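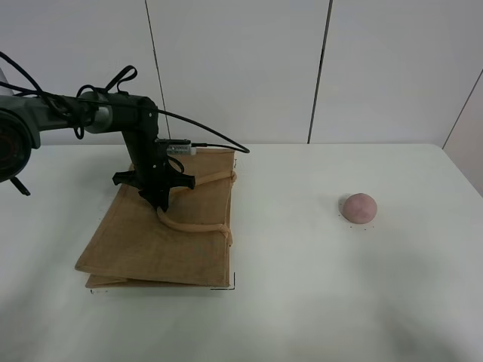
The handbook that Moushumi Bhattacharjee keeps on the windowsill at Givbridge started life as a single sheet of paper taped to a cupboard door. It said, in green felt pen, PLEASE PUT THE BAG BACK WHERE THE LINES ARE, and underneath, in somebody else's writing, "which lines?" That was a fair question in those days, and a good deal of what has happened since at this small workshop on the edge of Flandness has been an attempt to answer it properly.

I had come to spend a couple of days with the people who write the house rules for robot arms that handle soft things: shopping bags, tea towels, balls that squash a bit when you pick them up. I'll admit I had expected something rather grander. There is plenty written about keeping people safe near large machines in car factories, and quite right too, but there is much less about the ordinary daily habits of a bench where an arm is learning to take hold of a rope handle. Those habits tend to live in people's heads, and they leave when the people do.

"We lost a whole spring to that," Moushumi told me, pouring tea from a pot that really ought to have been retired by now. "Two people on two shifts, both careful, both lovely, and they were folding the bag in different ways. Neither of them was wrong, you see. We just hadn't said."

So they began saying. The first proper rule, and still the one everybody quotes at you, is that the starting place of a fabric object is marked on the table itself, at the corners, in thin black line. Corners are enough. A full outline was tried and people disliked it, partly because burlap sags and creeps and never fills a rectangle the way a box would, and they spent ages tugging at the edges to make it fit. With an L at the corner you lay the bag down, look at it once, and get on with your morning.

The second rule is about the fold, and I'm afraid it runs to a page and a half. Which way the seam faces, how far one layer may slip out past another before you start again, and where the handles go. Handles take up most of the page! Jonatan Amundsen, who drafted it, is a patient man with a sailing background, and he writes about rope with real feeling. His view is that a handle should be allowed to fall in a natural curve and then be left alone. If you arrange it prettily for the gripper every time, he says, you end up with an arm that can only cope with pretty handles, and the first real shopping bag it meets will defeat it entirely.

I liked Jonatan's section very much, and I was a little sorry to hear that it is also the most argued over. Svenja Hamann, who came to Givbridge from a packaging line at Kadrić, would have it stricter. She wants the handles laid to a pattern for the first 100 runs of any new task and only then left to chance, so that when something goes wrong early on you have a hope of knowing why. They have been having this conversation, quite cheerfully, for as long as anyone can remember, and the current edition gives both methods and asks you to write down which one you used.

Writing down is the third rule, and the fourth, and most of the fifth. Each object on the table goes in the log, including the ones the arm isn't meant to touch. A small ball sitting well off to one side has its own line in the book just as the bag does, with its place and its condition. Soft things change with handling, and a ball that has been squeezed all week is no longer quite the ball you began with. Anything that sheds crumbs or specks gets a wipe round it at the end of the session, and the wipe is logged as well, which made me laugh until Karthik Uddin showed me the back pages and the number of puzzles that had been settled by them.

Karthik looks after the part of the handbook that deals with cables, and he would like it known that cables are not dull. A cable running to anything mounted on the wrist has to have enough slack for the arm's furthest reach, and yet it must not hang where it can catch on the very handle the gripper is going for. His test is simple and slow. You take the arm through its full travel by the gentlest means you have, with nothing on the table, and you watch the cable and only the cable. Then you do it again with the bag down. He allows 40 minutes for this on a fresh set-up and won't be hurried.

There is a people section too, naturally. Hands stay off the table while the arm has power to move, and that includes hands that are only straightening a corner. The stop button is pressed by whoever feels uneasy, with no need to explain, and the newest person in the room is asked to press it once on their first day so that it never feels like a rude thing to do. I was asked as well. It makes a very satisfying clunk.

Copies have begun to travel. A repair college in Grarnach has one, with its own notes down the margins, and Sabina Kodikara, who teaches the evening course there, rang while I was visiting to query the wording on seams. She had students who took "seam to the right" to mean their own right, standing across the table, and others who took it to mean the arm's. Moushumi put her on the loudspeaker and the four of them went at it for the better part of an hour, with a drawing going back and forth, and the tea going cold.

The next edition is due in March. It will say "right as seen from the operator's stool", and there will be a new paragraph about where to put the stool.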